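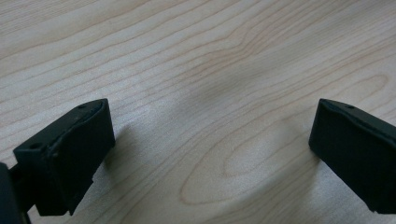 ## 4. Oiling and looking after your Sitari tabletop

Okay, the legs are on, the thing is standing up, and you're dying to put a coffee on it. Please don't yet! The top ships from us sanded but bare, and bare pale wood will grab a coffee ring and keep it for years. (Mine has one. I've learned to put the fruit bowl there.) Give it an evening for the first coat and an evening for the second and you'll be in good shape.

One thing before you start. People write to me worried about the grain, so let me say it now: every top is different. Some have fine wavy lines from end to end, and some have a big oval loop that looks like an egg tipped on its side, with rings inside rings. Those loops are just how the board came off the log. They aren't stains and they won't sand out, so leave them alone and enjoy them. I fight Joon-young for the loopy ones every time a delivery comes in.

### What you'll need

- The small can of Stoso oil from the hardware box
- Two lint-free cloths (an old T-shirt is great, cut the seams off)
- One sheet of 400 grit paper
- A soft brush or a vacuum with the brush end on
- Thin gloves, if you don't want your hands smelling like a workshop

> **Caution:** Oily cloths can heat up and catch fire by themselves when they're wadded up. I mean it. When you're done, soak them in water, lay them out flat outdoors to dry, and keep them away from the house. Never toss them in the trash in a ball.

### First coat

1. Open a window and clear everything off the top.
2. Find the direction of the grain. On most of the board it's easy, you just follow the long lines. Around a loop the lines bend all over the place, so ignore the loop and go with the long lines on either side of it.
3. Sand lightly with the 400 paper, going with those lines. Light means light! You're only knocking down fuzz, and if you can see a dip you went way too far.
4. Brush or vacuum off the dust, then wipe with a dry cloth. Run your palm across it. If your hand comes up chalky, wipe again.
5. Shake the can, pour a puddle the size of a jar lid in the middle, and spread it outward with your cloth. Keep adding small puddles until the whole top looks evenly damp.
6. Do the edges next, then the underside. Yes, the underside! Glenys skipped hers once and the top cupped by April.
7. Wait 28 minutes. I know that's a weirdly exact number, but it's what our kitchen timer was set to on the test board and it worked, so it's in the manual.
8. Wipe off every bit of oil still sitting on the surface with the second cloth. Get down low and look across the top toward the window. Shiny patches are leftover oil, and they'll dry sticky.
9. Leave it overnight with nothing on it.

**Note:** The wood will go a little darker and warmer, and the lines will stand out more. If you were in love with that creamy look from the box, try the oil on the underside first so you know what you're getting.

### Second coat

1. Feel the top. If it's tacky, give it another night.
2. If it's dry but a bit rough, go over it once with the used side of your sandpaper and dust it off.
3. Repeat steps 5 to 9. You'll use a lot less oil this time.

### Checking for missed spots

Do this in daylight, and move around the table while you look. A soft gray shadow from a lamp or a window frame can look just like a dull patch, and I've re-oiled a perfectly good corner because of one. Move whatever might be casting it (or yourself!) and look again. If the dull spot stays put, dab on a little oil, wait, and wipe.

### Everyday care

- Wipe with a damp cloth, then a dry one.
- Skip spray polish and anything with bleach in it.
- Use a trivet under pots.
- Re-oil when water stops beading up and starts soaking in.

**Ran out of oil?** The refill is part number 983, and one can does two coats on the standard Sitari with a bit left over. If you bought the long version, order two. For dents and deep scratches, go to Section 5, and have an iron and a wet washcloth ready before you start.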